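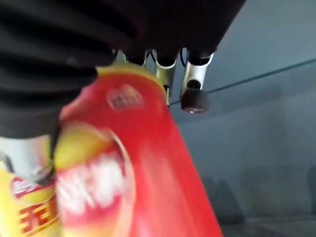 Posted by Fellham in Shopping, November

I went in for crisps and wafers because we had 60 people coming and one bowl of peanuts. The red tube was first on my list. Everyone at home eats the red ones. 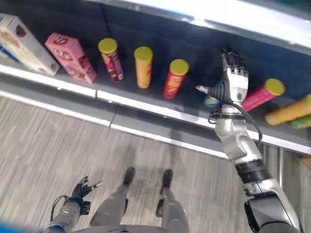

My rule for party snacks is two flavours and no more, or half of it goes stale. I broke it straight away. The yellow-orange can was standing next to the red one, and the pink box looked like chocolate wafers, so those went on the list too. I'll do the drinks next, probably at 7.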